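Inside the finishing room at Orkaria

December 5, 2025

Most people who buy a woven throw judge it by the yarn and the pattern. The head of finishing at Orkaria, a small mill that supplies blankets and scarves to home goods shops, thinks they should ask about water.

"Cloth straight off the loom is an unfinished product," she said when we met in her office above the wet room. "It is stiff, it has spinning oil in it, and the yarns are sitting next to each other without holding on. If you cut it at that stage it comes apart along the cut."

The standard sequence for wool at the mill is scour, full, rinse, extract, dry, press. Scouring removes the oil and takes about 15 minutes. Fulling is the controlled shrinkage that follows, and it accounts for most of the complaints when it is done badly. The mill's main quality, sold under the name Kivi, is planned on the loom with an allowance of 11 percent in width. Length loss is lower and varies more.

"Width is easy to predict. Length depends on how much tension the piece had in the loom, and that changes over a long warp," she said. "We measure both before the cloth goes in and again when it comes out of the extractor. A piece that is still wide goes back. A piece that is narrow can't be fixed."
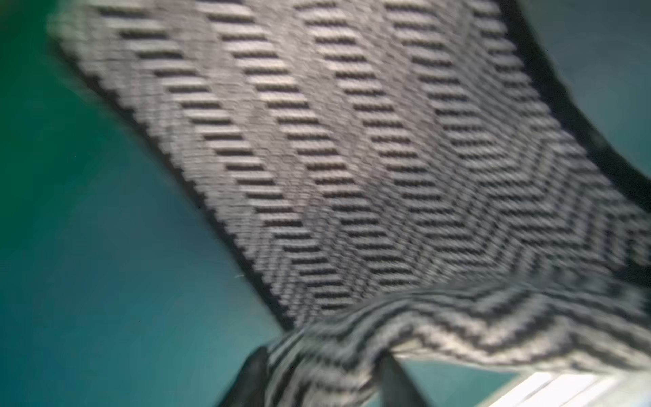

Twills need closer attention than plain weave, in her experience. The longer floats leave the yarn more room to move, so the surface closes up quickly once it starts. Plain weave gives the operator more time. The mill stops the machine at fixed intervals for both, and a swatch is checked by hand under a lamp.

I asked whether the process could be run entirely by timer. She said Ilano, the line of lighter scarves, very nearly is. The yarn comes from one spinner, the dye lots are consistent and the load is always the same weight. Heavier blankets are another matter.

"Dark shades behave differently from undyed yarn. They've spent longer in hot water already," she said. "When you have both in one cloth, you are finishing two materials at once. You set the program for the one that moves faster."

Problems of this kind led to the mill's record system, which was started in May after a run of returns. Every piece now has a card with loom number, loom width, finished width, water temperature and time. The file stands at 3116 cards. She has used it to retire 2 settings that gave uneven edges, and to argue for a second extractor – the old one, made by Hamel, leaves more moisture on one side of the drum.

Drying is done flat, on frames, at low heat. Tumble drying was tried and dropped. It raised a good nap, she said, but the corners twisted and the pressing crew could not get them square again.

Her advice for owners is short. Wash a wool throw rarely, in cool water, with a detergent made for wool. Keep the rinse at the same temperature as the wash. Roll the piece in a towel to take out the water and dry it flat, away from a radiator.

"Agitation does more harm than people expect," she said. "They worry about the temperature and then leave it on a long cycle."

Airing is enough for most of the year. She hangs her own over a rail on a damp morning, brings it in by noon and brushes it lightly in one direction.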